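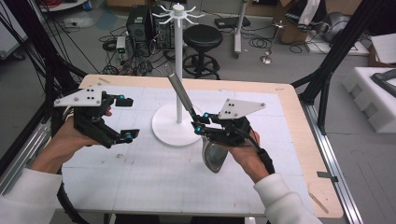
Cendell bought the five-year-old Barer chain out of administration in the winter, and this report covers the first full quarter under the lender's facility. Most of the work has gone into stock. The Barer warehouse held 3,893 lines when we took over, many of them with no cost price on file, and Shazia Ghumman's team has now been through nearly 60 percent of them. Sporting goods came first. A golf club like the one held over the white table, with its dark shaft and gray-silver head, was being carried at full retail value in the old books, and the whole category has been written down to cost.

Stores
Of the stores kept in the sale, all but 4 are trading on new leases. Talks on the remaining leases are with the Hjaltadóttir property group, which wants a turnover rent with a fixed floor. We have asked for the floor to be dropped for the first year – no reply yet.

Suppliers
Drindura has gone back to normal credit terms. Two smaller suppliers still want payment up front, and this ties up more cash than we planned for. Talha Shaikh is meeting both of them this month.

Staff
Store managers have signed their new contracts. Head office consultation is closed and final payments have been made.

Next period
Finish the stock review. Settle the open leases. Move the tills to the Cendell system, starting with the two largest stores in June. We are not asking for any further drawdown at this point.

Submitted Friday, May 3, 2024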